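How to Get a Small Whiteboard Really Clean

I love a tabletop whiteboard! Mine gets used for grocery lists, phone numbers, bad drawings of cats, you name it. But after a few months the white goes gray and cloudy, and a dry eraser just pushes the dust around. Good news: you can bring most boards back with stuff you already have.

What you need

Two soft cloths (old T-shirts are perfect)
A dry eraser
Dish soap and warm water
A little rubbing alcohol for the stubborn marks

Step 1. Erase dry first. Go top to bottom in straight, overlapping strokes. Circles feel faster, but they spread the ink around.

Step 2. Tackle the ghosts. Those pale leftovers from old notes need a dab of alcohol on the cloth. Let it sit on the mark for a few seconds, then wipe. Try a corner first if your board is an older one, as some coatings go dull.

Step 3. Wash and dry. One drop of soap in a bowl of warm water is plenty. Wring the cloth out well and keep it away from the edges so water doesn't creep in behind the frame. Then dry the whole surface with the second cloth, right away!

Step 4. Do the scribble test. Draw a few loops with a fresh marker, blue or black, wait a minute, and erase.
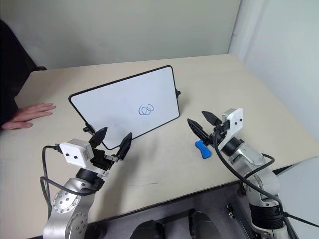 If the loops come off in one or two passes, you're done. If they drag or leave a shadow, there's probably soap still on there, so go over it again with plain water and dry it once more.

If your board tilts on a stand, steady it with your free hand while you rub, or lay it flat (so much easier for the bottom corners). I do the full wash every April and a quick dry wipe whenever I think of it.

Paloma Castellanos
20 March 2023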